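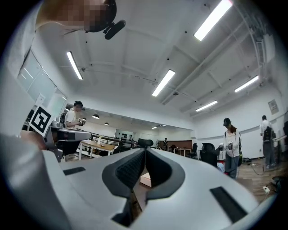
Small pink box, wood floor. Long moving thread, get a snack

OK so I moved across three states in April and a bunch of you asked how it went and what it cost, so I'm putting it all in one place before I forget the details and start telling people it was fun

First thing. Movers that go long distance mostly charge by weight. I knew this in theory! I did not know what my stuff weighed in practice. I guessed 2,000 pounds because it sounded like a grown-up number

It was 3,853 pounds. I live in a one bedroom. Lived. Whatever

Amos Pennington (he helped me pack, he's a saint, he also eats all your chips) looked at the quote and said "it's the books." It was the books. It was also a cast iron bathtub caddy thing and a dresser my aunt swears is pine and I swear is concrete

So if you have a long move coming, weigh a few boxes on your bathroom scale EARLY. Stand on it with the box, stand on it without, subtract. I did this the night before the truck came and learned a lot of things I could no longer do anything about

Books: I mailed two boxes media rate as a test and they got here fine, corners a bit mashed. Slow, though. If I did it over I'd mail the whole paperback shelf and start a month out

Boxes: I bought a bundle of new smalls for $80 and then Harriet Whitfield texted me that her office was throwing out a pile of perfectly good ones. The timing. I'm still not over it

But do get smalls. I know the big ones look efficient. You will fill a big one with plates and then you will just stand there and look at it

Labels. I had a system with colored tape. Blue kitchen, green bedroom, yellow bathroom. Then I ran out of blue and used green for kitchen too "just for the last few" and I spent my first evening here looking for a fork in a pile of sweaters

What did work: writing on the SIDE of the box and on two sides if you can stand it. Stacked boxes hide their tops. I've moved six times, you'd think I would have had this one down

Somebody asked about the first night bag. Mine had sheets, one towel, phone charger, toilet paper, a pan, coffee, a shower curtain. The shower curtain was Beatriz's idea and I'd like to thank her publicly. Should have had: scissors, a lamp, dish soap

(there's no ceiling light in the bedroom here. Did I notice that on the tour? I did not. It was noon on the tour)

Now the part people want, the truck window. They gave me a delivery spread of nine days. NINE. I slept on a camping pad and ate on the windowsill and got very into the radio

They showed up on day five at 7 in the morning, super nice guys, had everything inside before lunch. One of them told me the record for that truck was a lady with 154 houseplants. I have no way to check this but I think about her a lot

Damage report: one lampshade, one leg of the desk chair, and a mug I didn't like. Take pictures of your furniture before it goes on the truck, from all sides, including the ugly side. I had them for the chair and the claim took ten minutes. Didn't have one for the lampshade and I just let it go

Plants, speaking of. Most movers won't take them. Mine rode in the car with the seatbelt on. The fern is sulking, the snake plant did not notice we left

Change of address stuff I forgot until it bit me: the pharmacy, the vet, my car insurance (the rate changed, ugh), and the library, where I apparently had a hold come in the day after I left town. Marcus picked it up and returned it for me, because he is a better person than I am

Things I paid to haul and then gave away inside of a week: a floor lamp, a second colander, the giant cooler, and a bag of hangers. I paid by the pound for HANGERS

Things I gave away before and then had to rebuy: trash can, doormat, the little step stool. I miss that stool. The new one wobbles

Meeting the neighbors: I brought banana bread to the couple downstairs and they gave me a map they'd drawn of which washers in the basement eat your quarters. Best thing anyone has handed me all year

Unpacking is at that point where it's livable and I've stopped. There's a row of boxes down the hall that all say MISC in my handwriting and I walk past them like they belong to somebody else

If you've got a long move coming up, ask me stuff, I'm around tonight. And if you're local and want a pretty big stack of smalls, flattened, no tape on them, they're on my porch, just message me first so I can move the fern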